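Moved my group chats off the big messaging apps in February and I've been asked about it enough that I'm putting it all in one thread. It covers scheduled posts, muting, alt text and backups, in whatever order I remember them.

**1/** The app I use now is called Dratmont. It does group messages, public posts and a basic photo album. It runs on iOS, Android and in a browser. The browser version is slower but has more settings, so do your setup there if you have a laptop.

**2/** Sign-up asks for an email address, not a phone number. Use an address you check. The confirmation link expires after an hour and the resend button is at the very bottom of the page, under the language menu. I missed it twice.

**3/** Your handle can be changed once. After that it's fixed. Kerubo Makokha picked hers in a hurry, changed it to fix a typo, and left a different typo in. She is keeping it.

**4/** Importing contacts: Settings > People > Import. It takes a CSV file. Mine had 287 rows and 85 of them matched existing accounts. The rest sit in a gray list called Pending. You can delete the whole list with one tap, and I did, as I had no wish to send that many invitations.

**5/** Groups. A group holds up to 70 people. Past that you have to convert it to a channel, and in a channel only admins can start a post. Everyone else can reply. You can't convert back, so think about it before you tap.

**6/** Our neighborhood group, Keldale, was sitting at 62 when we moved. We left it as a group and split off a second one for buying and selling. The selling group is busier. Most of it is bikes and baby gear.

**7/** Muting works differently from what most people are used to. There are three levels:

- Quiet: no sound, badge still shows
- Silent: no sound, no badge
- Away: same as Silent, and people in the group see a small moon next to your name

**8/** If you don't want people to see the moon, use Silent. I used Away for my first two weeks without knowing about it and got several kind messages asking if I was okay.

**9/** Scheduled posts. Write the post, then press and hold the send arrow. A clock comes up. Pick a time and tap Hold. The post goes to a Drafts tab and can be edited until one minute before it goes out.

**10/** It uses the time zone on your account, not the one on your phone. I set mine up while I was visiting Brunness and never changed it. For a while everything I scheduled for 8 in the morning went out at 7. You'll find the setting under Account > Region.

**11/** Search is weak. It matches whole words only, so "photo" won't find "photos." You can narrow by person with from: and by group with in: — those two work well. There's no date filter in the phone app. The browser version has one.

**12/** Read receipts are on when you start. Turn them off under Privacy. If yours are off you can't see other people's either. Fair enough.

**13/** Blocking: tap the name, then the three dots, then Block. It hides their replies in shared groups too. They don't get a notice. Old messages from them stay where they are and you have to hide those one at a time.

**14/** Yiran Su asked about alt text on photos, so a bit on that. After you attach a picture, tap the small T in the corner before you send. Once it's sent, you can't add it on the phone.
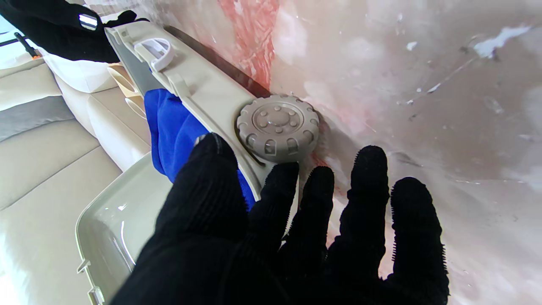

**15/** Alt text on Dratmont stops at 724 characters, spaces included, and the counter only shows up near the end. You won't need that much for most pictures. Put the main thing first, then where it is, then stop. For the one attached here I'd write: "A hand in a black knit glove, fingers spread, pressed flat on a pale marbled surface." The swirls and white flecks in the surface can go in a second sentence if the surface is the point of your post. Skip "photo of," as the screen reader already says that part.

**16/** If you forgot the alt text, open the post in the browser, click Edit, and the T is there. The post will be marked as edited, but replies and likes stay put.

**17/** Backups. Settings > Storage > Export. You get a zip file with your messages as plain text and your pictures in folders by month. Export doesn't include group messages from before you joined, even if you can scroll up and read them in the app.

**18/** There's a second tool called Tang that turns the zip into pages you can read in a browser. It's free for one account. I've used it once and it did the job. The fonts are small — zoom in before you decide it's broken.

**19/** Notifications on Android stopped for me after an update. Fix was: log out, restart the phone, log in, then allow notifications when it asks. Restarting without logging out did nothing.

**20/** Things it doesn't have yet: voice messages longer than a minute, polls in groups (channels have them), and a way to pin more than one message.

**21/** Edit, March 2021: the handle change in 3/ is now allowed twice. Kerubo has been told.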